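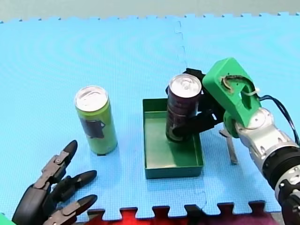
I've been asked so many times how we keep our two-arm bench tidy and safe at Fendlow that I'm finally writing the rules down. None of them come from a proper standard (read those as well, please!), they're just the habits that have stuck on our can-and-tray job, and they should suit any small bench with two arms sharing one mat.

Start with the mat. We use interlocking foam tiles, and before every session I run my palm along each join. A raised seam will tip a slim can over quicker than you'd think. Press the teeth flat, wipe the lot down, then put the tray in the middle where both hands can get at it.

Next, agree who owns what. One arm works its own side, the other works the opposite side, and only one of them is allowed over the tray at a time. Write this on a card and stick it up where you can all see it. We had ours in a shared folder called Hirnum for ages and not a soul opened it.

Then check the fingers. Power off first, every time, then go round the pivot bolts and the little screws with a hand driver. Don't lean on them. If one keeps working itself free, swap the screw and make a note in the log.
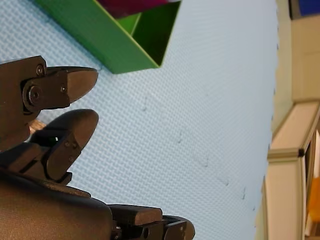 Clastbridge, Jul 19, 2025

I did the full check again this morning and added a few bits, so this part is newer than the rest.

Look closely at the fingertips, both the faces that grip and the edges. I do this with a torch, and I turn each joint gently by hand while the power is off. Any gritty feeling means it comes off the bench until it's been cleaned.

Now the cans. Choose one size and stay with it for the whole session. If you're covering a logo with tape, smooth it down from the middle outwards and rub the edges hard with a thumbnail, as a lifted corner can catch on a finger. Replace the tape at the start of the day and leave it alone between runs, or you'll never know which run had which grip!

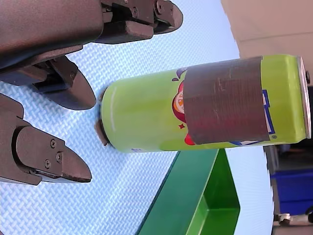 Brown tape over most of the logo, with the fingers kept open at the base end.

Come in slowly. Our rule is 23 per cent of full speed for the last bit of any move towards a can, and I won't budge on that – Aurelio Cárdenas talked me into it in June and I've been a bore about it ever since. Bring the open hand in, stop, look, and only then close.

For the placing move, line the can up over the tray and stop again before you lower. The other hand stays parked and open, well out of the way, until the can has been let go and the first arm has backed off. Keep your own hands off the mat the whole time. If something needs nudging, hit stop and wait for both arms to settle.

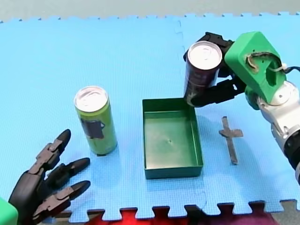 Maroon can held near the tray's upper rim, other hand open at the lower left.

Cables next. Tie them back behind the wrist and leave enough slack for the full turn, then move the arm through its whole reach by hand and watch for tugging. We change the ties every 500 runs whether they look tired or not.

Last job is the log. Date, who was on the stop button, which cans, anything odd. Mine are mostly two lines long and that's fine. If you're using the Ocampo sheet, the speed goes in the second column and the screw notes go on the back.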